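Setting up a reading log your kids will stick with

Every April, before the summer sign-up sheets go out at the Nernthorpe base library, I get the same question at the desk – how do I keep track of what my child reads without it turning into a chore for everybody? So let me walk you through the way we do it at our house (with thanks to my friend Lucyna Tokarz, who got me started).

First, pick up a plain notebook. Any size will do, though the small ones do tend to vanish under car seats!

On the inside cover, write your goal in minutes. We went with 90 minutes a week last year, and my youngest, who was 9, thought that was very grown-up indeed.

Next, rule each page into three columns: title, minutes and a word or two about the book. "Too many horses" is a perfectly good review.

Then choose a spot for the notebook and leave it there. Ours lives by the toaster.

At the end of each week, add up the minutes together and let your child write the total. Being read to counts, and so do audiobooks and comics.

Bring the notebook to the desk whenever you stop in and we'll stamp it for you.

– Garnet Simard 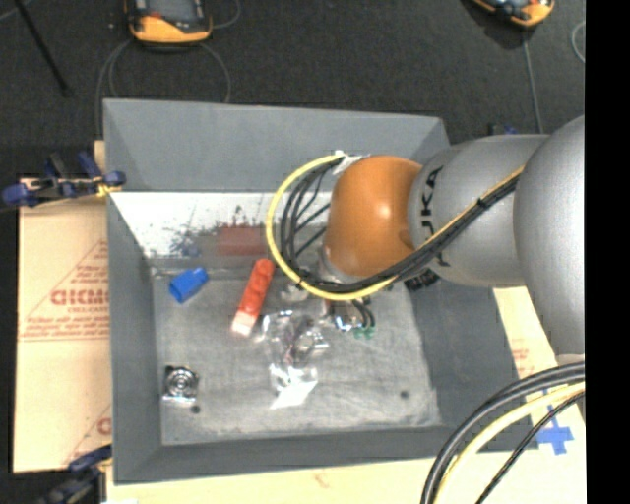 KUKA robot arm reaching into a gray bin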